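Sorting out the cables, part one

I have been putting off the cables under the desks since we moved into the Darkham office, and this week I finally made a start. We have six desks in the main room and mine is not even the worst of them.

The trouble began when Catríona Mac an tSaoi moved over from the Manzano job and needed somewhere to sit. We pushed two desks along to make space and found that one of the leads was only just long enough. The longer ones went the other way. They had been coiled up and hung wherever there was something to hang them on, and every time a chair was pushed back it was likely to catch one.

I read up a bit before buying anything. Most of the advice is for people with one desk against a wall, and ours stand in the open with another row behind, so you see the legs and the leads from everywhere.

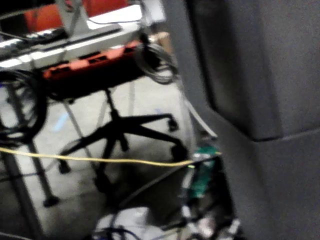
My first idea was a tray under each desk, the sort that screws in from below. I priced them up and didn't like it. The desktops belong to the landlord and I don't want to be filling screw holes in January when the lease comes up. I looked at the clamp-on kind as well, but they take up room at the back edge, and that is where the monitor stands go.

So I bought a big roll of hook-and-loop tape and a bag of stick-on clips, and I am doing it by hand, one desk at a time. The method is dull. I turn everything off, pull each lead out, label both ends with a bit of masking tape, and put it back only if I can say what it is for. Anything I can't name goes in a box. The box already has 11 leads in it from the first two desks, and no one has come asking for any of them.

The loops are the fiddly part. A long cable needs to be coiled wide enough that it doesn't kink, but then it hangs down at knee height. I have been tying each coil in two places and fixing it up close to the underside of the desk. The clips hold a thin lead well enough. They do not hold a thick bundle, and I have had two drop off overnight.

Chairs are the other thing. The castors will run over anything left on the floor, and a lead that has been run over for a year is not one I would want to keep using. I threw away one that was split near the plug.

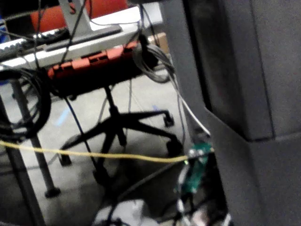
One of the office chairs, with the cables by the desk still to do.

Catríona has offered to help with the far row once the Sulia work is out of the way. I have said yes. In the meantime I need more tape and some stronger clips, and if anyone knows of a decent clip for thick cables that comes off again without marking the desk, please leave a comment.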